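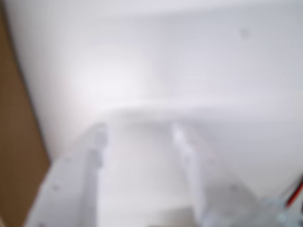 According to hrubykeys, every Mac does this after a big system update and you should leave it alone for a day before touching any settings. I don't want to wave that away, because the same advice came up in the thread about slow searches and it worked for me then! But I've left it alone for 5 days now, so I'm asking again in a post of its own.

My external drive won't unmount after a backup. The setup is a Mac mini with a Voltalex dock and a 2 TB drive plugged into the dock. I back up to it every evening with Time Machine and then eject it so I can take it upstairs. Before the update this took a second or two. Now I click the eject button in Finder and get "The disk wasn't ejected because one or more programs may be using it." There's nothing open except Finder and Mail. If I pick Force Eject it goes away fine, and the backups seem okay when I browse them, but I'd rather not force it every single night.

I should say that I love this update otherwise. Windows snap where I want them, my old scanner works again, and the mini wakes up faster than it ever has. This is the one thing bugging me!

Already tried: restarting, a different cable, the other port on the dock. Disk First Aid finds no errors.

kornetti_fan
Posted Thu 10 June

zunden_mini

Oh, I had this one, and it's very fixable! My bet is Spotlight. After a system update it likes to rebuild its index, and if the external drive isn't excluded it may start going through whatever else you keep on there. The backup itself is handled separately, but if you have a second volume on the same drive (I keep my photo library on one) then ejecting the whole thing has to wait for that volume too.

You can find out what's holding on to it. Open Terminal and type this, with your own drive name in place of Backup:

sudo lsof | grep /Volumes/Backup

It will ask for your password and nothing shows while you type, so just type it and press Return. Give it a minute, the list is long. The first word on each line is the name of the program. If you see mds or mds_stores, that's Spotlight. If you see backupd, then Time Machine hasn't finished yet, even if the menu bar icon looks idle.

For Spotlight, go to the Spotlight section of your system settings, find the privacy list and drag the second volume into it. The backup volume can stay as it is. Then eject, plug back in, and try again. Mine went from failing every night to ejecting on the first click, and I was so pleased I did it 3 times in a row just to watch.

One more thing – if the name of your drive has a space in it, put quotes around the path or the search won't match anything.

voltalex_dan

Just force eject it, been doing that for years on every Mac I've had. Never lost a file. Or leave it plugged in and buy another drive for upstairs, they're cheap now

pagesandpixels

Please be a little careful with forcing it, especially in the minutes right after a backup. You might get away with it for a long time, but a backup drive is the last one I'd want to gamble with. Shutting the mini down fully and then unplugging is slower and much kinder to the disk.

I'd also look at the dock. Some docks come with their own small helper app, and an old version can get confused after a system update. Open Activity Monitor, sort by name and look for anything with the dock maker's name in it. Quit that and try the eject again. If it works, look for a newer version of the app, or remove it if you don't need it. Mine only ever added a menu bar icon.

And plug the drive straight into the mini for one evening. It's a great test because it tells you right away which half of the chain to look at!

kornetti_fan

It was mds_stores! I did have a second volume on there, an old one with 1511 scanned recipes that I'd completely forgotten about. Added it to the privacy list and tonight it ejected right away. I'm going to check for a dock app tomorrow as well. Thank you both so much – I learned a Terminal command and found my grandmother's plum cake.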